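About Stusia

Hi, I'm Helmi Tuominen, and I started Stusia because I wanted to learn to sing in a choir and every choir I called asked me to audition first. I'd never sung in front of anyone but my dog. So one March I put up a card at the grocery store that said "Singing, beginners, bring a cushion," and seven people came to my living room. We did one round, badly, for an hour and a half, and then ate all my crackers.

That was the first term. We're a proper school now, with our own rooms on the upper floor of the old Figueroa building, and 200 students a year across singing, ukulele, piano and what we call Noise Hour (for the under-fives, and yes, it's as loud as you think).

You still don't have to audition. You don't have to read music either. If you want to learn to read it, Pirjo Lindqvist teaches a class at 8 in the morning before work, and she brings a thermos of coffee big enough for everyone. I went in knowing nothing and came out able to follow an alto line, mostly!
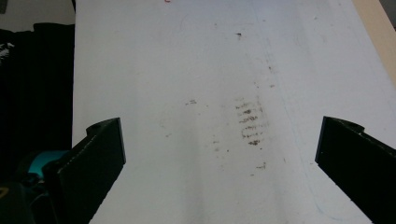
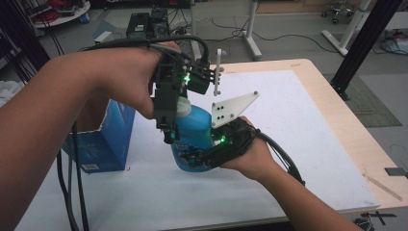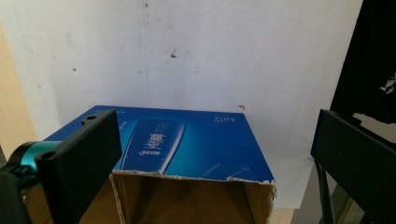 Our teachers all play out in the world too. Iker Paredes runs the ukulele groups and has a trio that does weddings, so in summer his evening class sometimes moves around a bit - check the board by the stairs. Tyyne Vainio has the piano room. She takes beginners of any age, and her oldest student started at 81 with one goal, a waltz his wife used to like. Lenni Keskinen looks after Noise Hour and the teen band, Skaltance, who picked the name themselves and won't tell me what it means.

Classes are small. The most we put in a group is 14, apart from the big choir, where the more the better. Terms run in fall and spring, and you can join late if there's a space. We lend out ukuleles for the first term so you can find out if you like it before you spend any money. Bring it back with all four strings, please.

Twice a year we put on a concert. It's for families and friends and anybody who wanders up the stairs, and there's always soup. You can perform, or turn pages, or just come for the soup. I was so nervous at our first one that I introduced the same song twice, and the choir went ahead and sang it twice.

If you'd like to try a class, the first visit is free. Come up, say hello, sit at the back if you want. The door sticks, so give it a good push.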